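Milari Hotel and Water Park, Turport
Opening checklist, with comments - walk-round of 4 August 2018

Hello all, and thank you for being so patient while I poked my nose into every cupboard. I've kept to the usual order, and my comments are under each item.

Pool hall, depth signs in place: Yes.
Lovely and clear, though the one by the wave pool steps wants moving up a bit so that a seated parent can read it.

Slide 13, handrail and landing mat: Yes, with a note.
The mat is sound. The rail has a little play in it near the top - please ask Grindon to tighten it before the first school party.

Slide 14, stop button: No.
It works from the tower but I couldn't get it to work from the bottom, and I did try several times! Keep this one shut until it's mended.

Capacity notice in the main hall: Not yet.
The licence says 1000 and the old poster by the lockers still says 1480, left over from the plans we had in March. Do take it down, it will only muddle people.

Fire doors, hotel side: Yes.
All shut properly on their own, and the corridor to the games room is much better without the stacked chairs.

Bedrooms, window catches and bedding labels: Yes, in the rooms I saw.
The Sheikh wing was still being finished, so I'll come back for that.
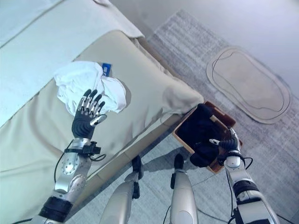 White fabric, both times.

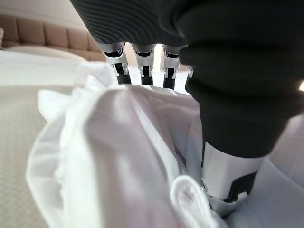 Eirini Lazaridis wrote back that the stop button on 14 has a new cable on order, and asked whether the stairs could stay open for staff in the meantime.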